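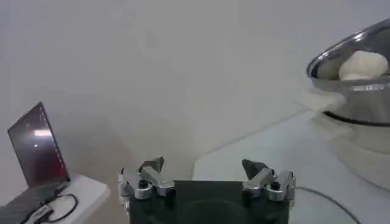
What's in this thing? A table of 3000 job postings I collected by hand and by script from employers' own career pages, one row per posting, with the pay, the hours, the minimum age and the closing date pulled out into their own columns.

Hi! I started Prundura when I was looking for warehouse work near Marnport and got fed up with reading the same ad on five sites (each one with a different closing date, argh). I kept a spreadsheet, the spreadsheet grew, and now it's a dataset.

Files

postings.csv has everything. employers.csv has one row per employer, and you join the two on employer_id. Both are UTF-8 with commas, so Excel should behave. 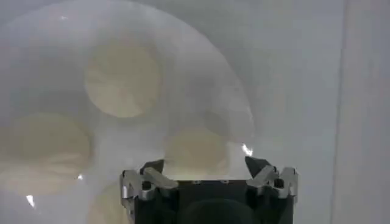
Pay is the messy column. Only 1265 postings give an actual number, and the rest say "competitive" or leave it out, so I left those cells blank and didn't guess. Hourly and yearly pay are both in there, so please check pay_unit before you average anything! I forgot once and got a very well paid forklift driver.

Places covered are Marnport and Nisirthorpe. The Nisirthorpe rows are thinner, and 7 of them have no closing date at all.

Version 2 came out in November 2020. It fixes the Bauerfeind rows, where I'd mixed up the shift and contract columns back in March (sorry to whoever used those).

There are no applicant details in here, and I took out recruiters' names and phone numbers. Most of these jobs are long gone, so please don't apply from the file. If you spot a bad row, open an issue with the posting_id and I'll get to it on a weekend.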